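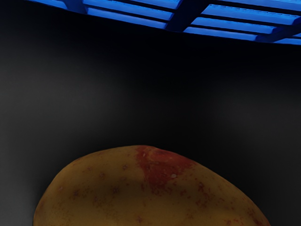 Buying a robot is a bit like buying a puppy, because you have to save up for all the extra bits too! Before a packing shed spends a cent, it can try the job in a computer-made world, where even a lumpy golden potato with a rusty red patch costs nothing to drop.

Kids > Money and Machines > Saving for a Robot

15 October 2019, by Ilse Stevens
3 minute read

Then the grown-ups make a list: the robot, its spare parts, and lessons for the people who'll look after it.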